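Shop Floor & Home Automation > General > Can any of these do chores yet?

Page 2 of 9

gtanner_mke
Posted Monday 7:42 am

Picking this back up from page 1. My question was whether there is a machine I could buy or lease right now that will clear a kitchen counter without me standing over it. I don't mean a vacuum. We have two bays and a break room, and the break room is what eats my time.

koech_f
Posted Monday 8:15 am

No. I ran the Dranine arm for 17 days on bin sorting at work. Hard parts, all the same size, it was great. Then somebody left a shop rag in the bin and it stopped and asked for help. Rags were the whole problem from then on.

Muli_E
Posted Monday 8:31 am

Disagree with the flat no. The Dranine is a parts picker and it was never sold for mixed stuff. You have to look at what the newer grippers are being asked to do. Tabletop clearing is mostly solved if you give it a tray to work from.

Tray by the sink, wrist view:
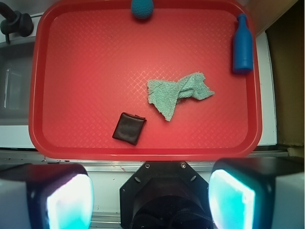 Wallet, cloth, toy bottle and knitted ball on the red tray. Lit finger pads at the bottom.

Four things, four different ways to grab. I'd bet on three of them today.

koech_f
Posted Monday 8:50 am

Which three? I would take the bottle and the ball. The wallet is lying flat and those fingers are chunky. You need to get an edge up first.

Muli_E
Posted Monday 8:58 am

Bottle, ball, cloth. Cloth is easy to pick up. You pinch anywhere and lift.

CNyaga
Posted Monday 9:20 am

Picking up a cloth is easy, agreed. Putting it somewhere useful is the chore. That green one is all bunched up and twisted. If I ask for the dishcloth to be hung over the faucet I want it hung, and I have not seen a machine at our price do that two times in a row.

Also the wallet has a corner lifting a little at the upper right. A person would go straight for that.

gtanner_mke
Posted Monday 9:34 am

So what do I tell my boss. He got a quote from Condotden for a leased unit, 232 a week, and he thinks it replaces the evening cleanup.

greer.crichton
Posted Monday 10:05 am

Tell him to ask Condotden for a trial with your own junk, in your own room. We did that with a Simiyu unit. It did fine on cups. It handled flat things by pushing them to the edge of the counter and over – works for a wallet, I guess, if you don't mind where it lands.

Muli_E
Posted Monday 10:11 am

Pushing to an edge is a legit strategy if there's a hand waiting. A raised rim on the tray rules it out, though, I'll give you that. You'd want a flat mat.

koech_f
Posted Monday 10:26 am

Now we're buying special mats so the robot can do what takes me a minute.

CNyaga
Posted Monday 10:40 am

We changed every bin in the building for the forklifts and it was worth it. I don't mind changing the tray. I mind paying weekly for something that needs watching.

gtanner_mke
Posted Monday 11:02 am

OK. Asking for the trial. Has anyone used Zernach for the software side? The quote lists it as extra.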